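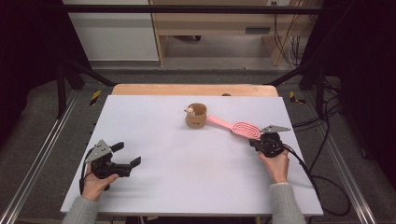

Session 4: Trading hours, takeaway and who pays for the rule

Notes to go with the lecture. Read the Plarkitstead material first or the middle section won't make much sense.

Where we left off

Last time we looked at how a council can limit opening hours without touching the licence itself. The usual claim is that an earlier closing time spreads the pain evenly. I don't believe it, and by the end of this session I hope you'll at least want to see the figures before you do.

The Plarkitstead case

In August the town brought in a 9 pm limit on hot food sold for takeaway in the old market streets. The stated aims were less litter and less noise. Cafés that close at teatime lost nothing. Kebab shops, noodle bars and the two chip shops lost the part of the day when they took most of their money.

Clive Kettle, who wrote the town's impact paper, puts the average loss at 4 per cent of weekly takings. Look at how he gets there. His sample is 30 businesses, and it includes bakeries and sandwich bars that were never open in the evening. Put enough zeros into an average and it will come out small. The paper doesn't give the figure for evening traders alone, and I have asked for it twice.

Shayne Lowther's reply, written for the traders, is no better in its way. It counts every lost order after 9 pm as gone for good. Some of those customers will have eaten earlier, and some will have bought a frozen pizza from the supermarket, but the reply makes no attempt to tell them apart. It rests on 192 till receipts from one Sunday, which was also the last night of the fair. I wouldn't plan a staff rota on that, let alone a policy.

Delivery as the answer

The town's fallback was that shops could move to delivery, which the limit didn't cover. Trorkavau and Csonka were the two apps working in the area. Three things to ask before you accept this:

What commission does the shop pay on each order, and is that set against the sales it keeps?

How far do riders go after 9 pm? A service that stops at the ring road is no use to a customer in Trindov, where much of the late trade came from.

Who does the extra packing and phone work? In a family shop the answer is usually someone who isn't on the wage bill, so the cost doesn't show up anywhere.

Did the litter go down?

Possibly. The street cleaning log shows fewer bags collected in the weeks after the change, but the cleaning round was cut from three visits a night to two in the same month. Fewer visits, fewer bags. The impact paper mentions the first fact on its opening page and the second in a footnote.

For the seminar

Bring one page, no more, on how you would measure the loss to a single late trader over 2 months. Say what you'd need from the shop's books and what you'd do if the owner refused to show you. "Send out a survey" won't do unless you can explain why a busy owner would fill it in.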